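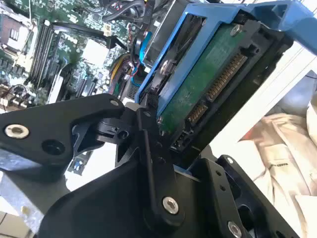 Swapping drives with the arm — grip trouble

folke_n
Apr 14, 2020
Evening all. Some of you will remember my plan to have the arm in the garage pull drives out of an old desktop and put them back in again. The hard disk sits in a blue plastic caddy, and I've been teaching the gripper to hold it by the caddy and never by the circuit board. It's slow going but I'm having a lovely time! Closing force is at 30 percent now. Any more and I worry about the plastic flexing.

urmila_r
Oh this is wonderful, Folke. I'd go softer still and glue a bit of rubber to the fingers — an old bicycle tube did the job on mine, and the colour even matched.

zuniga_d
I'll disagree with Urmila, kindly. Rubber drags, and when you're lining up the SATA contacts you want the caddy to be able to slide a little. Bare fingers, slower approach.

urmila_r
Fair, but a dropped drive is a dead drive, Domingo.

folke_n
I might try rubber on one finger only and see who buys the coffee. My script is up to 682 lines, most of it waiting.

lutfa_w
Please move that cloth away from the arm before you run it unattended. Mine wound a tea towel right around the wrist joint in May and I was picking threads out for 6 days.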